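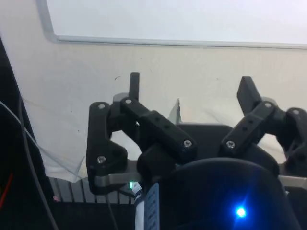 The Narerard gripper with both fingers open, seen from the wrist.

Home Features Reviews Workshop Archive Subscribe Contact

A gripper you build yourself, and mostly print yourself

The box from Skonness is smaller than you expect. It holds a motor pack, a metal bracket, a control board, a bag of screws, three cables, and a folded sheet of paper with a web address on it. The fingers are not in the box. You print those.

That is how the Narerard kit is sold. Skonness supplies the parts that are hard to make at home and leaves the rest to your printer. The plans are free to download after you register the serial number. If you don't own a printer, the company will send a printed set at extra cost, and the wait when we ordered was 9 days.

We built two. One went together from our own prints and one from the set Skonness sent us. Both were mounted on the same mid-priced arm and used through the spring and summer on small jobs: picking up plastic parts, moving folded cloth, and sorting hardware into trays.

Printing the fingers

The links are simple shapes and most of them print flat. The outer links are curved and need support underneath. We used ordinary black filament, and a full pair of fingers took most of a day on a slow setting. The first set came out slightly tight at the upper pivots. We ran a drill bit through the holes by hand and had no more trouble.

The holes along the inner links save a little plastic and give you places to tie down a sensor wire. We tied one down and later took it off.

The set from Skonness was cleaner than ours. The edges were sharper and the pivots turned freely as delivered. On the arm, we could not tell the two apart by how they worked, only by how they looked.

Lieselotte Nolte, who designed the linkage, told us that the printed parts were in the plan from the start. "People break fingers," she said. "They drive them into the table. I wanted that to cost you a bit of filament and an evening, and then you carry on."

We broke two. One was driven into the table, just as she said. The other snapped while a screw was being tightened, and that one was our fault. The instructions say to stop when the link stops wobbling. We kept going.

Putting it together

Gilberto Sánchez did our first build. He teaches a night course in machine repair and has put together plenty of kits, good and bad. It took him an afternoon, with one long break to look for a washer that was stuck to the lid of the box.

His main complaint was the manual. The steps are in the right order, but the drawings show the left and right fingers from different sides, so you have to turn the page around to follow them. A newer version went up in March and fixes one of the drawings. The page on cable routing still says "see figure" and has no figure.

The bracket is the best part. It is stiff, the holes line up, and both fingers bolt to it. Take the bracket off the wrist and the fingers come away with it, so swapping to a spare set is quick if you have a second bracket. Skonness sells them separately, and we would buy one with the kit.

The adapter plate fits the Urum and Petersen arms with no changes. For anything else you will need to draw your own plate. The bolt pattern is in the download folder under "misc," where it took us a while to find it.

How it grips

The fingers swing out on their linkages and close toward the middle. With the fingertips we used, they meet cleanly on anything with flat sides. Boxes, blocks, and bottle caps were easy. Round things were fine as long as they were not too small.

Thin plastic was harder. Lying flat on a hard table, a thin piece tends to slide ahead of the fingertips. Put a cloth under it and things get better – the cloth gives a little and the tips can get in beneath the edge. We did much of our small-part work over cloth after that. Now and then the gripper picked up a pinch of cloth along with the part. Coming in a few millimeters higher took care of most of that.

Out of 70 picks on our mixed tray, the home-printed fingers missed 5. Most of the misses were the same flat clip. We ran the tray again with a strip of rubber glued to each fingertip and missed 2, so the rubber stayed on that set for the rest of the test.

Folding cloth is a different job, and the gripper is only fair at it. It can take hold of a raised edge and drag it. It can't reliably find an edge that lies flat, and no setting we tried changed that. Skonness lists "soft goods" on its sales page. We would read that as bags and pouches.

Grip force is set in software on a sliding scale with no units. Low is low enough for a paper cup. High is enough to mark soft plastic. In between you will have to find your own numbers and write them down, as the program forgets them when it is updated. It was updated twice while we had it.

Noise, heat, and wires

The motors make a thin whine while holding. It is not loud, but you will hear it in a quiet room. After an hour of steady work the palm was warm to the touch and no worse than that.

The supplied cables are too short for a large arm. They reach if you run them straight down the wrist, and then they pull when the wrist turns all the way over. We bought longer ones. Nolte said longer cables will come with the next batch, and she would not give a date for it.

Two screws worked loose over the summer, both at the lower pivots. A drop of thread locker held them. The manual doesn't mention thread locker, and it should.

Support

We wrote to the support address four times without saying we were reviewing the kit. Three replies came within a day and were useful. The fourth question, on the cable figure, got a polite note saying it had been passed along. There is also a user forum with a good thread on fingertip shapes. Someone there has posted a hooked tip for lifting handles, and it printed well for us on the first try.

Who should buy it

Sánchez has ordered one for his course. His students will print the links themselves, and he likes that they can see every joint and take it all apart with one hex key. He would not put it on a production line, and Skonness doesn't claim you should. There is no dust sealing, and the printed pivots will wear.

For a school shop, a small lab, or a patient person with a printer and an arm, it is a fair buy. Get the second bracket, print spare links before you need them, and order longer cables at the same time. If you want something to bolt on and use the same morning, Petersen sells a closed metal gripper that will do that, at a good deal more money and with nothing inside that you can fix.

The kit is sold direct from Skonness. The version reviewed was current as of 24 August 2021.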